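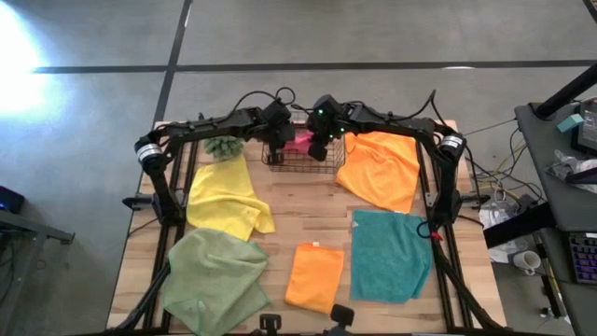 Cloth care: frequently asked questions

What temperature should I wash microfibre at?
60 degrees at most. Leave out fabric softener, which coats the fibres.

How many washes will a cloth last?
Up to 500. Replace it once it stops picking up water.

Do I need to sort by colour?
Yes. Keep one colour per task and fold each cloth before storing it.

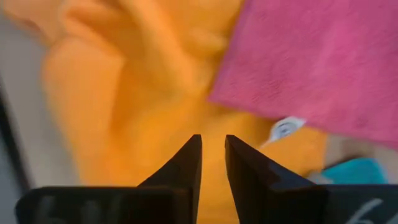 Orange cloth, close up.

Can cloths be tumble dried?
On low heat only. Do not iron.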